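On Learning to Sharpen Things

For most of my adult life I owned one sharp knife at a time, and it was whichever one I had bought last. The system worked like this. A knife got dull, I complained about it for a couple of years, I bought another knife, and the dull one went to the back of the drawer to live with its relatives. By last May there were 9 of them in there. I know because I finally took them all out and laid them on a dish towel, like something the police would put on the evening news.

What set this off was a tomato. It was a nice tomato, from the farm stand on the road out to Trultville, and I leaned on it with a chef's knife until it gave way sideways and sprayed the toaster. I have been defeated by tomatoes before but never one I'd paid that much for.

So I decided to learn to sharpen. I should say that this is a hobby with a lot of opinions in it. I spent two evenings reading forums where grown people fell out with each other over grit, and came away knowing less than when I started. There is a camp that believes in water stones, a camp that believes in oil stones, and a camp that thinks both of those camps should be using diamond plates. Everybody agrees that pull-through sharpeners are a sin. I had owned a pull-through sharpener for years and was fond of it, so I kept quiet.

In the end I bought a two-sided stone made by an outfit called Widmer. It cost 169 dollars, a number I said out loud in the kitchen several times to see if it would get smaller. For that money I could have replaced the tomato for the rest of my natural life. The stone came in a very handsome box with an instruction sheet printed so small that I suspect it was mainly there for legal reasons.

The first knife took me most of an afternoon. You are supposed to hold the blade at a steady angle and move it across the stone with light, even strokes, and I did this the way a person pets a strange dog. I checked the edge against a sheet of newspaper every few minutes. The newspaper won. I went back and did it again, harder, and took a long gray scratch up the side of a knife that had been a wedding present. It's still there. I tell people it's a pattern.

What I had been missing was the burr. Every guide mentions it and every guide assumes you know what it feels like, the way people giving directions assume you know where the old bank was. When you've ground one side enough, a tiny lip of metal folds over to the other side, and you can feel it catch if you drag your thumb off the edge (off, please, not along). Until you feel it, you haven't finished that side. I had been quitting early on both sides of every knife, then flipping back and forth out of boredom, and polishing the whole thing to a beautiful, mirror-bright bluntness.

Once I'd felt a burr, it went faster. The second knife was passable. The third, a short Nirkedo paring knife I'd forgotten I owned, came out so sharp that I went around the house looking for things to cut. I opened mail that wasn't addressed to me. I did a cucumber nobody had asked for. I took the hair off a patch of my forearm to prove a point and then wore long sleeves to dinner at the end of May, in the heat, and proved a different one.

Then came the discovery that a sharp knife shows up everything else you're doing wrong. My technique, it seems, had been built entirely around force. I chopped like someone trying to get through a door. With a real edge on the thing, I was sinking the blade into whatever was underneath, and what was underneath was a glass cutting board. I can hear the forum people gasping from here. I'd had that board for ages. It had lemons on it. It undid an afternoon's sharpening in five onions.

So the lemons went to the garage, and I began to have views on wood. End grain is kinder to the edge and costs accordingly. Edge grain is what most of us have. Maple is the standard answer and I've found no reason to argue with it, being tired by this point. You rub it with mineral oil, you stand it up to dry, and you don't put it in the dishwasher, not even once, not even when your in-laws are being helpful.

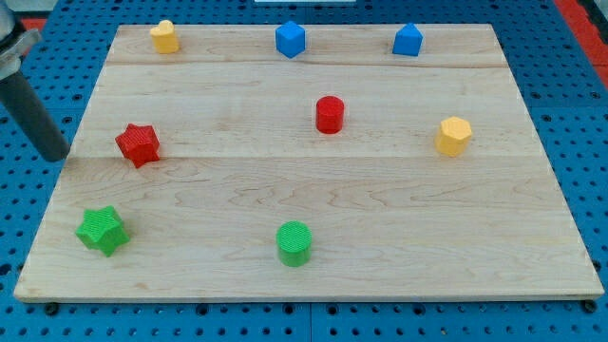 Pale wood with a fine, wavy grain, with colored blocks on it.

I bought mine at Dralar, the kitchen shop that used to be a shoe store and still has the little slanted mirrors down by the floor. The woman at the counter asked what I'd be cutting on it, and I heard myself start to explain about the burr. She was very patient. There was a line behind me.

The oiling I turn out to like. It takes 5 minutes once a month and the kitchen smells of nothing in particular, but the wood goes a shade darker and looks as though someone responsible lives here. I've also learned to put a damp cloth under the board so it doesn't skate around the counter, a trick my mother tried to teach me when I was 12 or so and which I was apparently saving for later.

As for the knives, I kept four. The rest I sharpened anyway, out of stubbornness, and tried to give away, and I can report that people get a funny look when you show up on their porch with a bag of knives and a big smile. My neighbor took the bread knife. The cleaver is still on top of the fridge. If you live near Trultville and want it, let me know, and bring a towel to wrap it in.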